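1/ Carpet planks, moisture and adhesive: notes from the Dindcombe office refit. The slab was poured in December and read dry at the surface. A surface reading says little about the middle of a slab.

2/ We use a sealed hood on the screed and leave it for 3 days before logging humidity.

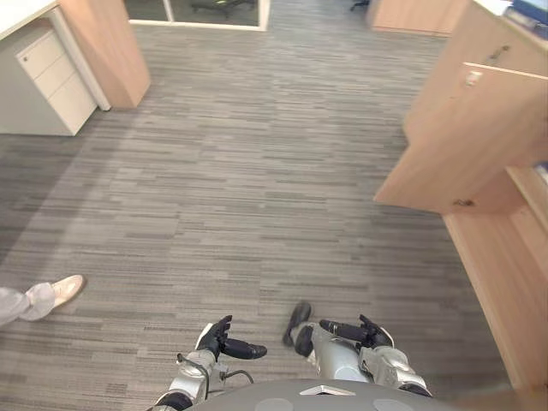

Reply from Wendero: tackifier copes with a damper slab than full-bond glue does, so check the data sheet first.

3/ Agreed. Ours was tackifier, 5 mm gap at the walls, planks left to settle overnight in the room.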